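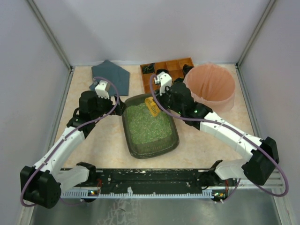

*The Cluton tray and its scoop, with the lined bin behind on the right.*

# Cluton litter tray with slotted scoop

**Rating: 4 out of 5**

I bought the Cluton tray in November to replace one that had cracked along the bottom. It came with the yellow-orange scoop. The bin and the organizer I already had.

## The tray

It's a plain rectangle with rounded corners and a raised rim, in a dark grey-green that looks a little see-through in strong light. Rounded corners matter more than I expected. My old tray had square ones and wet litter packed into them until I had to dig it out with a putty knife. With this one I can run the scoop around the whole inside edge.

The rim is easy to grip when I carry the tray to the tub for washing. It does flex when full, so I use both hands. The sides are on the low side for a cat that kicks. Mine is 12 years old and doesn't kick much anymore. Yasmine Ramadan, who lives downstairs and has the same tray, puts a mat under hers and still sweeps every morning.

## The scoop

The slots run in rows across the lower part. I use green granular litter with some paler bits mixed in, and the loose stuff falls through after two or three shakes. Very fine litter drops even faster. Big wood pellets would not go through at all - if that's what you buy, get a different scoop.

The top end is rounded and comfortable enough. I would like a longer handle. There is no hook or clip on the tray, so the scoop lives on top of the litter or gets put down somewhere else. I took off one star for that.

The bright color is useful. My last scoop was gray and I threw it out with the litter once.

## What I keep next to it

- A big round bin with a liner folded over the rim. If the fold is too short, the bag slides in with the first heavy scoop.
- An orange-brown organizer with compartments for small supplies. Any divided box would do.
- A folded cloth for wiping the rim.

## Cleaning

Warm water and dish soap, once a week. After four months there are light scratches on the floor of the tray and no smell that stays after a wash. I let it air dry before refilling - damp plastic makes the first layer stick.

## Would I buy it again

Yes, for one adult cat. For two cats or a digger I'd look for something with higher sides.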